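Zwischenbericht Projekt Lundum, Arbeitspaket Software (Wahrnehmung, Planung, Tooling)
Stand: März
Von: Begoñe Barrios
An: Förderstelle Wanon, z. Hd. Anqi Lu

Liebe Anqi,

wie besprochen die Kurzfassung, ausführliche Tabellen kommen mit dem Abschlussbericht. Bitte entschuldige den Stil, muss heute noch raus.

Kurz vorweg

Import der Demonstrationen läuft stabil. Wahrnehmung im Plan. Planer hinkt hinterher, zwei Wochen Verzug, Details unten. Budget unverändert, keine Umwidmung nötig.

1. Datenimport und Synchronisation

Ziel laut Antrag waren 300 verwertbare Episoden "Kleinteile sortieren" bis Ende des Projekts. Stand jetzt: 200 importiert, davon 137 durch die Qualitätsprüfung. Der Rest liegt in der Nachbearbeitung, meistens Zeitversatz zwischen Kopfkamera und Handgelenksdaten. Ursache gefunden: Der Importer hat die Zeitstempel beim Schreiben auf die Platte genommen und nicht beim Eingang. Bei kurzen Episoden kaum zu merken, bei langen läuft es auseinander. Fix ist drin, alte Episoden werden gerade neu gerechnet. Läuft nachts, weil der Rechner tagsüber für das Training gebraucht wird.

Neu ist ausserdem ein Prüfskript, das direkt nach der Aufnahme startet und bei fehlenden Daten abbricht. Vorher hat man das erst beim Import gesehen, also zu spät. Spart uns viel Ärger.

Offen: Namensschema der Episoden. Horkcombe (unser Partner für die Annotation) benutzt ein anderes als wir, momentan gibt es eine Umbenennungstabelle von Hand. Hässlich, funktioniert.

2. Handpose und Marker

Handgelenke werden über die Markerbänder verfolgt, die Sensormodule liefern die Bewegung dazwischen. Fusion mit einem einfachen Filter, nichts Exotisches. Solange die Marker im Bild sind, ist die Pose gut genug für das Lernen. Schwierig wird es, wenn das Handgelenk sich wegdreht und die Muster nur noch flach zu sehen sind. Dann springt die Schätzung gern auf die gespiegelte Lösung. Wir verwerfen jetzt Sprünge, die zur Sensorbewegung nicht passen. Das hat die groben Ausreisser beseitigt, die kleinen noch nicht.

Fingerposen kommen aus einem getrennten Modell nur auf dem Kamerabild. Daumen und Zeigefinger meist brauchbar, die anderen Finger oft geraten sobald verdeckt. Für den Pinzettengriff reicht es. Für die Greifplanung verwenden wir deshalb vorläufig nur Handgelenk plus Abstand Daumen–Zeigefinger.

3. Segmentierung der Kleinteile

Der harte Teil. Einzelne Foldback-Klammern auf weisser Fläche erkennt das Modell zuverlässig. Dünne Drahtbügel, die sich kreuzen, werden dagegen gern zu einem Objekt verschmolzen, und im Büroklammerhaufen ist die Trennung einzelner Klammern noch schlecht. Farbe hilft: gleichfarbige Klammern, die übereinander liegen, sind mit Abstand der schlimmste Fall, besonders grün auf grün.

Wir haben die Aufgabe daher umgestellt. Das Modell muss nicht mehr jede Klammer im Haufen finden, sondern nur die, die als nächstes gegriffen werden kann. Die Handbewegung in der Demonstration gibt uns das Label dafür praktisch umsonst: die Stelle, an der sich Daumen und Zeigefinger schliessen. Erste Ergebnisse vielversprechend, Zahlen liefere ich erst nach dem Neurechnen, alles andere wäre unseriös.

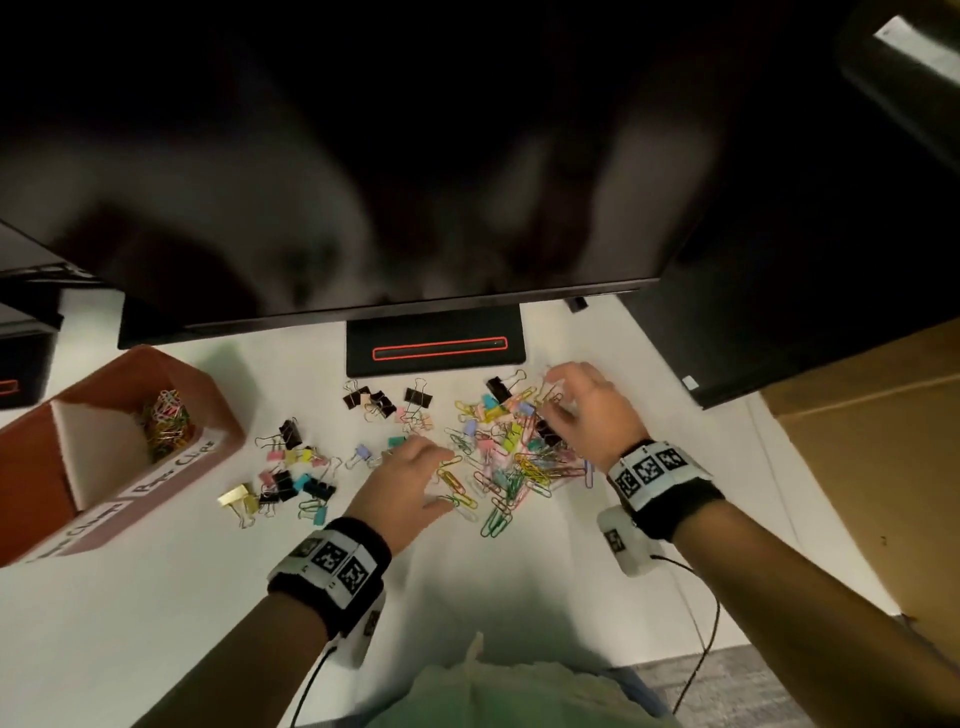 4. Planung

Hier der Verzug. Der Planer zerlegt die Aufgabe in Greifen, Transport, Ablegen und wählt jeweils das nächste Teil. Ablauf in der Simulation ok. Probleme macht die Ablage: wenn die Zielbox schräg steht oder schon halb voll ist, plant er zu vorsichtig und bleibt manchmal einfach stehen. Admasu hat uns eine neue Version der Kollisionsprüfung geschickt, die mit dünnen Objekten besser umgehen soll. Eingebaut, aber noch nicht durchgetestet.

Zweites Thema beidhändige Demonstrationen. Viele Leute halten mit einer Hand den Haufen fest oder streichen Teile glatt, während die andere greift. Unser Format kennte bisher nur eine aktive Hand pro Schritt. Erweitert auf beide, Rollen werden pro Zeitschritt vergeben (greift / stützt / ruht). Das Umschreiben hat den grössten Teil der verlorenen Zeit gekostet. War im Antrag nicht vorgesehen, hätten wir aber früher sehen müssen, geht auf meine Kappe.

5. Tooling

- Episodenbetrachter: Video, Handpose und Rollenlabels nebeneinander, Vor- und Zurückspringen per Tastatur. Wird täglich genutzt.
- Labelkorrektur direkt im Betrachter: halb fertig. Speichern geht, Rückgängig noch nicht.
- Export für Horkcombe: fertig, bis auf das Namensschema (siehe 1).
- Automatische Tests: Import und Filter abgedeckt, Planer nur teilweise.
- Doku: dünn. Kommt.

6. Risiken

Wenn das Neurechnen weniger Episoden rettet als gehofft, müssen wir nachaufnehmen. Dafür ist Zeit da, aber keine Reserve mehr. Entscheidung sobald der Durchlauf fertig ist, ich melde mich dann sofort.

Die Planung bleibt das grösste Risiko. Rückfallebene wäre eine feste Ablageposition ohne freie Wahl der Box. Schwächere Demo, Meilenstein wäre formal trotzdem erfüllt. Bitte kurz sagen, ob Wanon das so mittragen würde.

7. Nächste Schritte

- Neurechnen abschliessen, Qualitätsprüfung wiederholen
- Segmentierung mit den neuen Greiflabels trainieren
- Kollisionsprüfung von Admasu testen, Fehler zurückmelden
- Rückgängig-Funktion im Betrachter
- Namensschema mit Horkcombe festlegen, am besten in einem einzigen Telefonat

Von euch bräuchte ich 2 Dinge: die Rückmeldung zur Rückfallebene und die aktuelle Vorlage für den Verwendungsnachweis. Die alte auf dem Server lässt sich nicht mehr öffnen.

Bin nachmittags ab 14 Uhr erreichbar, vormittgs meistens im Labor.

Gruss
Begoñe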